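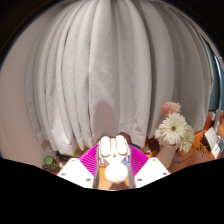
커튼 앞 책상에서 쓰이는 손잡이형 집게. 흰 판 뒤로 자홍색 골이 진 부분이 보인다.

로봇 집게는 왜 물건을 놓쳤을까요?
어린이 안전 과학 교실 · 플로스테스데일 어린이과학관 발행

플로스테스데일 어린이과학관은 초등학교 3학년부터 6학년까지의 어린이를 위하여 이 글을 마련하였습니다. 이번 호에서는 로봇 집게에 생긴 고장과, 그 고장을 찾아낸 과정을 설명합니다. 어려운 낱말은 글의 끝부분에 따로 풀이하였습니다.

집게는 어떤 일을 하나요?

사람은 손으로 컵을 들고, 연필을 집고, 꽃병을 옮깁니다. 로봇에게는 손 대신 집게가 있습니다. 집게에는 보통 마주 보는 손가락이 두 개 있으며, 두 손가락이 가까워지면 물건이 그 사이에 끼워집니다. 사람이 직접 손에 쥐고 움직이는 집게도 있습니다. 사람이 이 집게로 물건을 집으면 카메라가 그 움직임을 기록하고, 로봇은 나중에 그 기록을 보며 집는 방법을 배웁니다.

우리가 사는 방의 책상에는 여러 가지 물건이 놓여 있습니다. 꽃과 꽃병이 있고, 전선이 구불구불 지나가며, 작은 물건들이 서로를 가리기도 합니다. 로봇이 집에서 사람을 도우려면 이런 책상에서도 물건을 안전하게 집을 수 있어야 합니다.

무슨 일이 있었나요?

안도라 연구실에서는 지난 11월에 집게 시험을 하였습니다. 작은 물건을 집어 올린 뒤 잠시 들고 있다가 다시 내려놓는 시험이었습니다. 모두 107번을 시험하였는데, 그중 6번은 물건이 중간에 미끄러져 떨어졌습니다. 떨어진 물건 가운데 하나는 도자기 컵이었고, 손잡이가 깨졌습니다. 다친 사람은 없었습니다.

시험을 맡은 자한기르 디사나야케 연구원은 컵이 깨지자 곧바로 시험을 멈추었습니다. 깨진 조각은 어른이 두꺼운 장갑을 끼고 치웠습니다. 연구실의 규칙에는 고장의 까닭을 알기 전에는 시험을 다시 시작하지 않는다고 적혀 있습니다.

원인을 어떻게 찾았나요?

연구원들은 먼저 기록 영상을 천천히 돌려 보았습니다. 물건이 떨어지기 직전마다 한쪽 손가락이 다른 쪽보다 조금 늦게 움직이고 있었습니다. 두 손가락이 물건을 똑같은 힘으로 누르지 못하여 물건이 비스듬히 돌아간 것입니다.

다음으로 집게의 전원을 끄고 부품을 하나씩 살펴보았습니다. 늦게 움직이던 손가락의 나사가 풀려 있었습니다. 집게는 하루에도 수없이 벌어지고 오므라듭니다. 그때마다 생기는 작은 떨림이 나사를 조금씩 돌려놓은 것입니다. 자전거를 오래 타면 종이나 바구니의 나사가 헐거워져 달그락거리는 것과 같습니다.

원인은 하나 더 있었습니다. 손가락 안쪽에 먼지가 묻어 표면이 미끄러워져 있었습니다. 물건을 붙잡아 주는 힘을 마찰력이라고 합니다. 눈이 쌓인 길에서 신발이 미끄러지는 것처럼, 먼지가 낀 손가락에서는 마찰력이 작아집니다.

밝은 빛도 문제가 될 수 있나요?

그렇습니다. 하얀 물건에 강한 빛이 비치면 카메라에는 그 물건이 온통 하얗게만 찍히기도 합니다. 그러면 물건의 가장자리나 울퉁불퉁한 곳을 알아보기 어렵습니다. 이번에 컵이 떨어진 까닭은 나사와 먼지였지만, 연구원들은 조명의 밝기도 함께 점검하였습니다.

무엇을 고쳤나요?

연구실에서는 풀린 나사를 다시 조이고, 잘 풀리지 않도록 나사용 접착제를 발랐습니다. 손가락 안쪽은 마른 천으로 닦았습니다. 그리고 점검 규칙을 새로 정하였습니다. 이제는 집게를 최대 50번 사용하면 반드시 멈추고 나사와 손가락을 확인합니다. 깨지기 쉬운 컵은 시험에서 빼고, 같은 모양의 가벼운 플라스틱 컵을 씁니다.

점검 기록은 오바이둘 반다라 안전 담당관이 확인합니다. 담당관은 어린이들에게 다음과 같은 말을 전하였습니다. “고장이 나면 숨기지 말고 바로 알려 주십시오. 작은 고장을 일찍 알면 큰 사고를 막을 수 있습니다.”

어린이가 지켜야 할 약속

1. 움직이는 집게의 손가락 사이에 손을 넣지 않습니다.
2. 긴 머리는 묶고, 늘어진 옷소매는 걷어 올립니다.
3. 전선을 잡아당기거나 밟지 않습니다.
4. 달그락거리는 소리가 나거나 움직임이 이상하면 손을 떼고 어른에게 알립니다.
5. 떨어져 깨진 물건은 직접 줍지 않습니다.

낱말 풀이

집게(그리퍼): 로봇이 물건을 잡을 때 쓰는 부분.
마찰력: 맞닿은 두 물체가 서로 미끄러지는 것을 막는 힘.
점검: 기계에 이상이 없는지 하나하나 살펴보는 일.
부품: 기계를 이루는 각각의 조각.

생각해 봅시다

우리 집이나 교실에도 나사로 조여 놓은 물건이 있습니다. 의자, 안경, 자전거를 어른과 함께 살펴보고, 헐거워진 곳이 있는지 공책에 적어 봅시다. 나사를 조이는 일은 어른에게 부탁합니다.

작성일: 2024년 4월 28일
플로스테스데일 어린이과학관 교육과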